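Six episodes in Levness

By the second episode of Levness I had stopped checking my phone, and by the third I had rung my sister to tell her to start it at once. It's a family drama set in a small ferry port, and it's the best thing I've watched all year!

Nerys Penry plays Avent, a harbour pilot who comes home after 10 years away and finds her brother running the boats, badly, with money borrowed from a man called Marulanda. Holger Torvik is the brother, all charm and unpaid bills, and the two of them bicker so well that you forget anyone wrote it down.

Somebody did, of course. Leonidas Petridis wrote all six parts, and he has a lovely ear for the way families argue about one thing while meaning another (the row over the spare anchor in episode four is a small marvel). Director Spyros Kontogiannis lets the talk run. He holds on faces, he leaves the wind in, and when the storm arrives he keeps us indoors with the people waiting for news.

I did wonder about the subplot with the insurance inspector, which eats up most of episode five and goes nowhere much. But then Apostolos Chatzigeorgiou turns up as the retired captain, on screen for 46 minutes in the whole series, and walks off with every one of them. His supper with Avent near the end, hardly a word spoken, had me in bits.

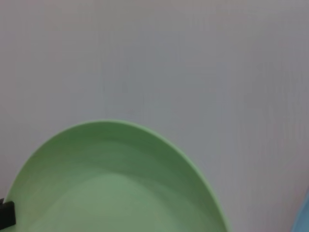 A second series is already being written, with filming due to start in July, and I'll be there for the first episode.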